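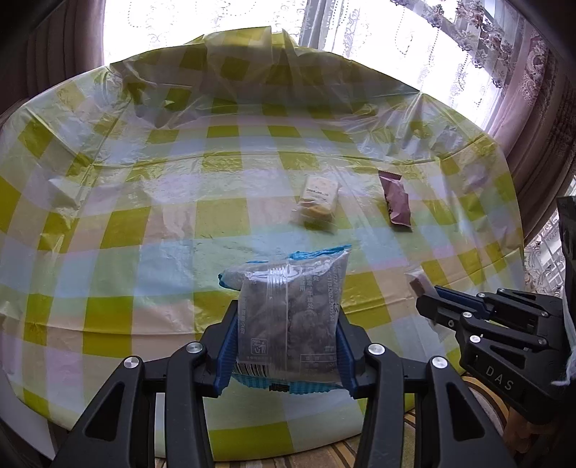 Notau market hall, December 21, 2022

We got to the Notau hall about half an hour after opening and paid $4 each at the door. Clavetti had the front room with housewares. Ekpo's snack tables were at the back, and that's where we spent most of our time.

The tablecloths there are checked plastic in olive-yellow, pale blue and mint. The colours are cheerful, but the creases are long and small packets tend to lean. Most of the packets have Chinese labels, so bring a translation app if you have allergies. I bought 2 bags for the drive home to Undutska.

Parking is free for the first 30 minutes. The hall is open again in September.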